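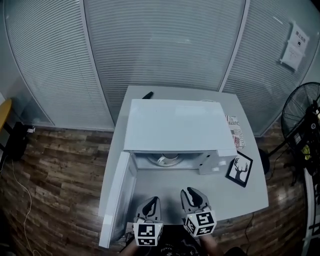

Figure 3. Microwave task with the hand-held grippers. The door is fully open and the cup is on the turntable. Each gripper carries a white cube printed with markers.

Home Articles Issues Authors Search PDF

5.2 Loss of marker tracking and the door fault

The most serious fault in the study came from the microwave task. The operator opens the door, takes hold of the cup with one gripper and moves it out to the table. The position of each gripper is worked out from the marker cube it is mounted on (Figure 3), using the head camera only. The recorded paths are then used to train the policy that drives the two Sarkenon arms.

We recorded 592 demonstrations of this task. In 13 of them the tracker lost the right cube while the gripper was inside the oven or close to its front edge. At that point the operator's own forearm can come between the camera and the cube, and tilting the hand turns the printed faces away. The Wandier tracking software does not stop when this happens. It holds the last known position, and when the markers come back it joins the two points with a straight line. In most recordings the gap was short and the line was close to the true path. In the 13 listed here it was not. The line passed through the side wall of the oven or through the open door.

Our check before training was meant to remove recordings of this kind. It looked for sudden jumps between one sample and the next, and the straight line had already smoothed the jump away. All 13 recordings passed and went into the training set.

The effect was first seen in February, during tests on the arms. On the third trial of the session the right arm left the cavity too early and its finger caught the inner edge of the door. The arm kept pulling. The oven slid on the table and turned towards the left arm, and Ajith Chettiar pressed the stop button before the two arms met. The cup fell and broke. The force limit had been set high enough to let the arm pull the door open against its catch, and it did not trip — the load on the finger stayed under the limit the whole time. There were no injuries, but Chettiar was standing within reach of the arm, which our own rules did not forbid.

We stopped all trials on the arms and went back through the logs. Analyn Sison compared the tracked path of the right gripper with the raw video for each demonstration and marked every stretch in which no face of the cube could be read. The fault could be repeated in simulation with the same policy, and it went away when the 13 recordings were taken out and the policy was trained again. We cannot rule out a smaller effect from the shorter gaps, which were left in.

Four changes were made. The tracker now writes an empty value when a cube is lost, and any recording with a gap inside the oven is rejected. The force limit is set separately for opening the door and for all later steps. The oven is fixed to the table with clamps. People stay outside a taped line while the arms are powered.

The rejection rule has a cost. Operators tend to change how they hold the right gripper once they know that hidden markers will spoil a recording, and the new wrist angle is less natural for reaching to the back of the turntable. We have not measured how far this affects the policy.

Related articles

Annamalai: a shared log format for faults in two-arm work
Stopping distance and force limits on the Sarkenon arm
Marker cubes and hidden faces: notes from the Wurberg tests
Checking hand-held recordings before training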